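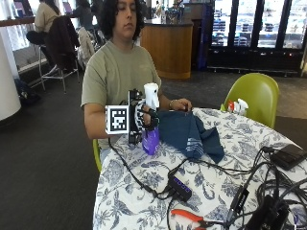 Spray bottle in the right hand, cloth under the left.

Can a Machine Wipe a Table Yet?
Gallery by Barış Gezer

Dokar is a small newsletter on household and shop-floor chores and the machines meant to take them over. The May issue covered shelf stocking. This page is about cleaning a table, the chore our readers write in about most.

The short answer is that machines can do parts of it. A robot arm can follow a set path over a bare, flat surface and press evenly the whole way. Put a cloth on the table, leave a few cords and a tool lying on it, and the path has to change every time. A person lifts a cord with one finger and keeps wiping with the rest of the hand. Most arms need that written out as a separate job, or need to have seen it done many times.

Spraying is a job of its own. The trigger takes a firm squeeze from one or two fingers while the others keep the bottle from turning. The nozzle has to point the right way. The bottle gets lighter as it empties, and the grip that worked in the morning may be too tight by closing time.

Melahat Aksoy, who edits our reader letters, went through the spring mail and found 58 on this one subject. Most came from people who run a cafe or a small store. They already own a floor machine or have looked at one, and they want to know why the tables are still done by hand.

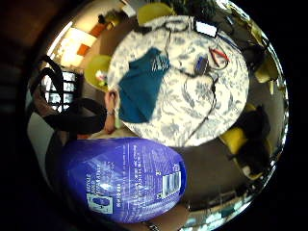

Why is a floor easier for a machine than a table?
A floor is one large flat surface and a machine can drive right on it. It only has to steer around chair legs and bags. On a table the machine has to reach in from the side, move things it didn't expect, and put them back without knocking anything over.

Necati Tokgöz runs the kitchen at Viltetti and has kept a simple log for us. Wiping one table takes his staff 2 minutes if it has been cleared, and 6 if it hasn't. The extra time goes into picking things up, deciding what is trash, and finding a place for the rest. He would gladly hand over the wiping - but that is the quick part, and somebody would still have to clear the table first.

Cloths are the other trouble. A crumpled cloth has no fixed shape, so a gripper can't take hold of it the same way twice. Folding it again to get a clean side is harder still. Some makers skip the cloth and mount a flat pad on the arm. A pad works well on a counter and badly on anything with a tablecloth, where it drags the fabric along.
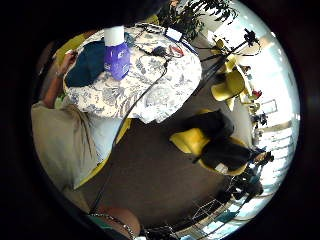

Then there is the room itself. Chairs get pulled out and coats go over the backs, and people sit down wherever they like. A machine working at one table has to leave space for all of that. Erhan Ağca at Ravari, who fits out stores, tells his customers to allow a clear lane on at least one side of any table they want a machine to reach. Few of them have the floor space for it.

We have over 2,000 readers now and would like more logs like Necati's. Time one table, cleared and not cleared, and write down what was on it. Logs that reach Melahat by Friday will go into the next issue, next to Ekrem Güler's piece on bagging groceries at Kassa.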